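Thursday maintenance on the towel cell. Posting as I go because Jovita Medrano takes it over next week and she asked for the steps in order.

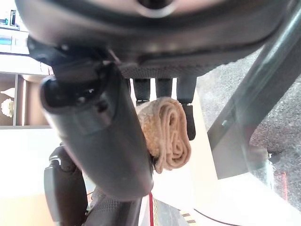 Counter was at 3,946 rolls when I started. Pads get looked at every 2,160 cycles, so this one was overdue. My fault.

First job is the bracket screws. One had backed out a quarter turn. Cleaned the threads, put a drop of medium threadlocker on, tightened it again. Paint pen line across the head so you can see if it moves.

Then the finger pads. Lint packs into the surface and the grip drops off slowly, so you don't catch it until a roll slips. Soft brush, then a wipe with alcohol. Let them dry before you close on anything.

Grip force was set at 80 percent. Too much for terry, it flattens the roll. I have it at 65 now.

After any change to the force, run 3 rolls at slow speed and stay next to the stop button. Then go back to normal speed.

Still on the list: the wrist camera calibration. Larysa Kravchuk has the target board and I'll get it from her after lunch.

Spare pads are in the second drawer, bag marked Vitik. We're down to one set. I put in for more in October and haven't heard back.

Jovita, the log sheet is clipped inside the cabinet door. Write down the counter number every time you clean.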